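Nondberg Hand Brush and Dustpan Set: a small thing done right

I've been through a lot of dustpans. Cheap ones, a metal one that rusted, one shaped like a whale that my sister thought was hilarious. So when I tell you I'm excited about the Nondberg set, please understand I come to this with experience!

The big deal is the lip. It's a soft strip that lies flat on tile, wood, even the lumpy old linoleum in my laundry room, and you don't get that maddening gray line of dust that keeps sliding backward as you chase it. Flour, coffee grounds, dry cat food -- one pass, maybe two. I spilled half a bag of lentils the first week I had it (not on purpose) and was done before the kettle boiled.

The brush is good too, though it sheds a little at first. Mine stopped after a few days. It's 22 cm long with the handle, so it fits in the drawer under my sink, and it snaps into the pan with a firm click. 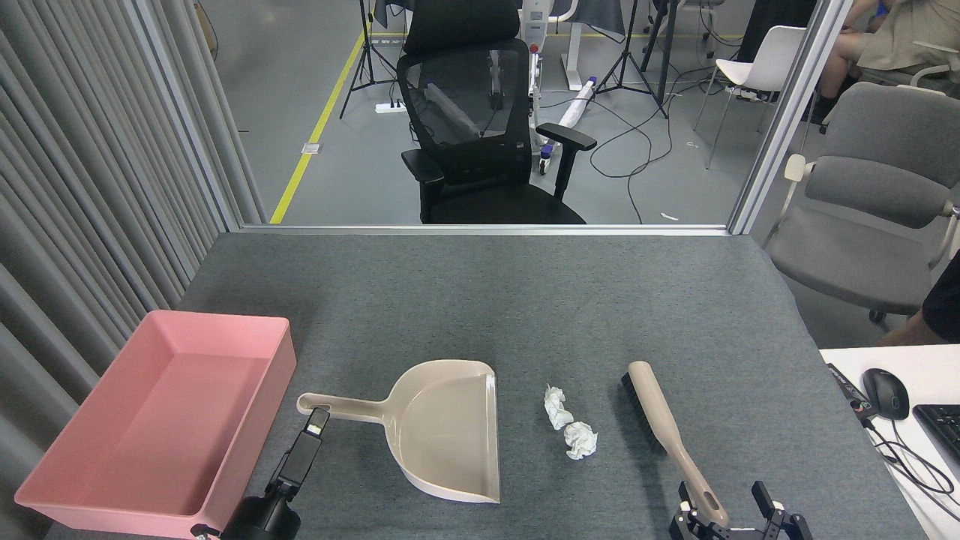 Iñaki Segura wrote in to say the click doesn't last: his set got daily use in a bike shop, and by the end of September the brush was dropping out whenever he hung it up. He still likes the pan and keeps the two on separate hooks.

Fair enough. Mine only hangs in a closet, and it holds so far. I'll check again in the spring.

Against the Storneck, which I used for years, the Nondberg is lighter and much easier to rinse out. The Storneck has a deeper pan, so if you sweep up a workshop or a garage you may want to stay with that one. For kitchens and hallways, I'd take the Nondberg every time -- and I've already bought a second one for upstairs.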